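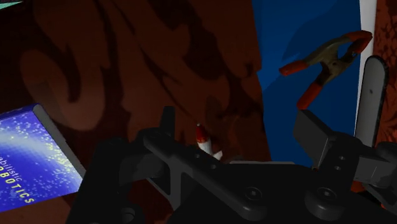 Gripper comparison, simulation results. Speaker notes, D. Moldovan

Slide 1. Say up front that all figures today are simulated. Hardware numbers come in November, from Lenuța's bench.

Slide 2. Two grippers: Lello (linkage type, two opposed fingers) and Mendlow (parallel slide). Same arm model, same controller gains, same wrist camera pose. Only the gripper and its mount change. If asked about the controller, it is the stock Carroll build. Domnica has the config.

Slide 3. Clutter set. Objects of mixed shape on a patterned surface: a book, a spring clamp, a small rocket-like piece. The dark pattern matters for the camera comparison later. Leave this up for a bit, people will want to look.

Slide 4. Protocol. 3000 grasp attempts per gripper, 6 layouts, random start pose above the objects. Success means held for the full lift and the return. A slip that recovers still counts as a success. Lucian disagrees with this and may say so.

Slide 5. Camera occlusion. Point at the plot, left side first. With the camera on the wrist, the Lello linkage takes up the bottom of the view and hides the base of small upright objects close to the fingers. The detector then guesses the height. Of the Lello failures, 1264 had the target partly hidden in the last view before closing. Mendlow sits lower and hides less, but the camera bracket has to be longer.

Slide 6. Clamp grasps. Both grippers do poorly. The contact model treats the tip coverings as rigid, so do not read much into the gap between them.

Slide 7. Timing. Controller step was 1000 Hz for both. Skip if short on time.

Slide 8. Next: move the camera mount up, rerun the Lello set, then Siseck fingertips on both. Florencia to take questions on rendering.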